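# Comparing finger pads on a hand-held gripper

Last updated Monday, October 24, 2022

These notes cover how we compare two sets of finger pads on a hand-held gripper before deciding which set goes on the arm. The whole thing takes an afternoon. You need the gripper, both sets of pads, a table with a cloth on it, and a handful of ordinary household items.

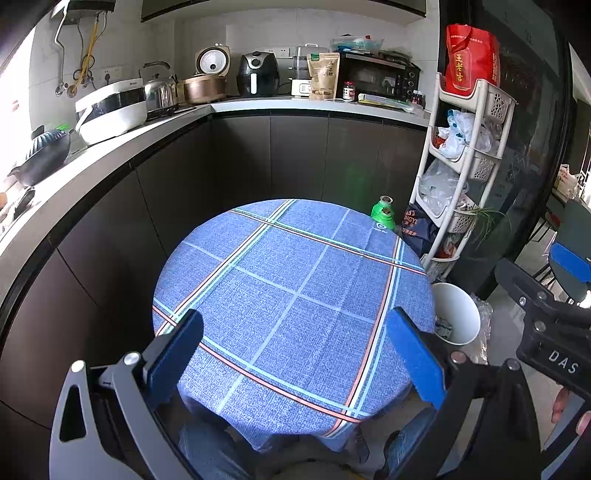
Most of the work is keeping conditions the same between the two sets. If you change the pads and also move to another table, the results won't tell you much. Pick your spot and stay there until both sets are finished.

## What you need

- The hand-held gripper, with the camera mounted and focused
- Pad set A: soft foam, stock thickness
- Pad set B: firmer foam with a ribbed face (ours came from Ritcombe)
- Hex keys for the finger screws
- Double-sided tape and isopropyl alcohol for cleaning the finger faces
- A kitchen scale
- A notebook or spreadsheet

For the test items we use the Prornwood household list, but any mix will do if it has something rigid, something round, something thin and something that crushes. A spoon, an orange, a folded napkin and an empty paper cup are enough to start.

## Step 1: Set up the camera

Turn off auto exposure. Open the fingers all the way and check that both pads show up in the recording. Then close them and check that you can still see the point where they meet. If one pad disappears when the fingers close, tilt the camera down a little and try again.

Record ten seconds with the fingers open and play it back on a full-size screen. Small focus problems don't show on a phone.

## Step 2: Mount the first set

Wipe the finger faces with alcohol and let them dry. Stick the pads on so the top edges line up, then squeeze the gripper shut and hold it for a minute. Open it slowly. If a pad peels at a corner, take it off and use fresh tape. Pressing an old piece back down works for a few grasps and then fails in the middle of a run.

Check the screws on the linkage while you're there. A loose one feels like a soft pad, and we wasted most of a day on that in the first round.

## Step 3: Run the grasps

Go through the items in the same order each time. For every item:

1. Place it on the cloth in a marked position.
2. Start with the fingers fully open.
3. Close on the item at its middle.
4. Lift to about the height of your elbow and hold for two seconds.
5. Turn your wrist a quarter turn and back.
6. Set the item down and open.

Write down one of three results: held, slipped, or dropped. "Slipped" means the item moved in the pads but stayed up. Don't repeat a bad grasp to get a better one. If you fumbled the handle yourself, mark it as an operator error and move on.

Our last comparison ran to 752 grasps across both sets, with three people sharing the handle. You can get a useful answer with far fewer. We had made up our minds long before the end.

## Step 4: Swap and repeat

Change the pads, redo the camera check from Step 1, and run the same list. The firmer pads are thinner, so the gap at full close is different. If your software reads finger width, recalibrate it here. In the Bustamante controller that's under the width menu, and you have to save before you leave the page.

Give your hand a break between sets. By the second hour people squeeze less, and it shows in the slips.

## Step 5: Compare

Sort the results by item first and look at the totals later. In our run, set A slipped 31 times and set B slipped 52 times, which looks like a clear win for the soft foam. Nearly all of the extra slips came from the napkin and the other flat items. On round items the ribbed set was slightly better.

Also look at the pads themselves. Note any tears, flat spots or lifted corners, and weigh each pad if you think it's shedding foam.

## Cloth or bare table?

A tablecloth makes thin items harder, because the fabric bunches up when the fingers close. We leave it on for that reason. If your arm will only ever work on a hard surface, such as the Stindetmont bench, test on that surface.

## Known problems

- Foam pads pick up lint from the cloth. Clean them with the sticky side of some tape between items.
- Shiny items can throw off the width tracking. Changing the light helps more than changing the settings.
- Set B leaves faint marks on soft fruit. We haven't fixed this yet.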